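Grelside Path Surface Notes

A small, slow-growing collection of written notes on the condition of paved footpaths between Grelside and Indley
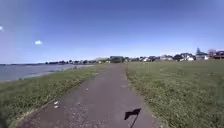

What this is

Grelside Path Surface Notes is a plain-text collection of observations about the paths people walk and ride on every day, kept by a few of us who like walking and who got tired of forgetting where the bad patches were. It started as a list on the back of a bus timetable and has since grown into 800 entries, which is more than any of us expected to write about asphalt. Each entry covers one stretch of path on one visit and says, in ordinary words, what the surface was like to walk on and what was growing in from the sides.

We are not engineers, and the notes don't pretend to be a survey. If you need load ratings or proper crack measurements, you'll want something else. If you'd like to know whether a stroller will have a miserable time between the school and the river, you've come to the right place, and we're glad to have you.

What's in the download

entries.csv — the notes themselves, one row per visit to a stretch
stretches.csv — a list of the stretches, with start point, end point and a short name
words.txt — our word list, with what we mean by each word
changes.txt — what changed between versions

The two CSV files are joined on stretch_id. Everything is saved as UTF-8 with commas between fields, and any field with a comma inside it is in double quotes. Older spreadsheet programs sometimes turn the stretch IDs into dates when you open the file by double-clicking. Import the column as text and you'll save yourself an evening.

Columns in entries.csv

entry_id: a running number. Gaps are entries we withdrew, usually duplicates.
stretch_id: which stretch, as in stretches.csv.
season: winter, spring, summer or fall. We left exact days out on purpose, as many of the early notes never had one.
surface: smooth, worn, patched, cracked or broken. See the word list.
edge: clean, soft, overgrown or lost. "Lost" means you can no longer tell where the pavement was meant to stop.
grit: none, light or heavy.
weather: whatever the writer put down, tidied only for spelling.
note: free text. This is the best column, and the one we'd ask you to read before you do any counting with the others.

A word about the word list

Most of our disagreements have been over "worn" and "cracked." A path can have small cracks all over and still be perfectly pleasant underfoot, and for a long time one half of us called that worn and the other half called it cracked. From version 2 on, "cracked" means a crack wide enough that you'd notice it through a thin shoe. Entries from before that were gone over again in February, but we couldn't revisit every stretch, and where we weren't sure we left the old word alone and put a question mark after it. Please don't strip the question marks out — they mean something.

"Patched" covers any repair, neat or not. It says nothing about whether the repair was a good one.

How the stretches were drawn

A stretch runs from one thing you can find to the next thing you can find: a gate, a bench, a road crossing. That makes them uneven in length. The shortest is about 100 paces, and the longest takes in most of the open ground on the Indley side, where there is very little to stop at. If you want to compare stretches fairly, use the length column in stretches.csv, which is in meters and was measured off a map.

Known problems

Summer is heavily overrepresented, for reasons anyone who has been out there in winter will understand. The Kekach loop was only added in version 3 and has fewer visits than the rest. Grass is described very differently by different writers, and we have never managed to agree on how far in from the edge it has to come before "soft" turns into "overgrown." Treat the edge column as an opinion.

Using the notes

You're welcome to use, copy and change any of this, for any purpose, as long as you mention Grelside Path Surface Notes somewhere a reader will see it. If you fix mistakes we'd love to have them back. Converting the files to work with the Tkachenko map viewer takes one extra step: rename stretch_id to id in both files before loading, or the labels come out blank.

Adding an entry

Walk the stretch the whole way, one end to the other, and write the note while you're there or as soon as you get home. Pick one word for each of the fixed columns, then say whatever you like in the note. Long notes are fine — some of our favorites go on for a full page and wander off into blackberries.

Version 3, last updated 2022-06-08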